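# About Prellavo

Prellavo is a small research group inside Stukora. We work on one question: how can a robot arm learn to handle an object it has never met before? Kuldeep Nautiyal started the group with two colleagues, and today we are seven people in one long room with too many monitors.

Most of our training happens in simulation. We build a table, put things on it, change the light, and let the arm try. Then we build another table. Our main method is called Flirneleo. Its idea is simple to say, and it took us a long time to make it work: the objects on the table are chosen to be as unlike each other as possible, and the policy is never told their names or sizes. It must find out from the camera view and from contact what can be grasped and where.

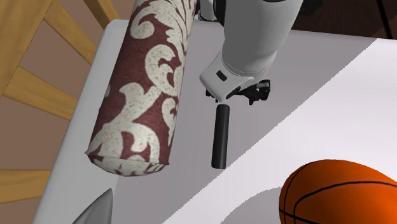

Flirneleo draws every new layout from a library of 400 object models. We do not sort them by room or by use, so household things meet sports things, and big things meet very small ones. A thick bolster pillow with a cream and maroon pattern can share the table with a basketball and a slim black rod, and the arm has to make sense of all three. We also move the light between layouts. A hard shadow edge across the tabletop is a good test, as our early models often took such a line for the border of an object. Busy fabric gave us the same kind of trouble, and we still keep many patterned items in the library for this reason.

In our last evaluation we gave the trained policy 400 grasp attempts on objects it had not seen, and 331 of them succeeded. The version trained on sorted, similar objects was clearly weaker in the same test. We are happy with this result, but thin objects remain difficult – most of the failures come from there.

We repeat the most interesting layouts on a real arm in our Sisodia laboratory, with 100 attempts for each policy. This part is slow and we do it with patience. In April we began to publish the failed attempts together with the good ones, so that other groups can study them.

## Working with us

We take 4 student interns each year. You do not need experience with robots, but you should enjoy reading logs and writing clear notes. Please send a short letter to Kuldeep and tell us about one experiment that did not go as you planned.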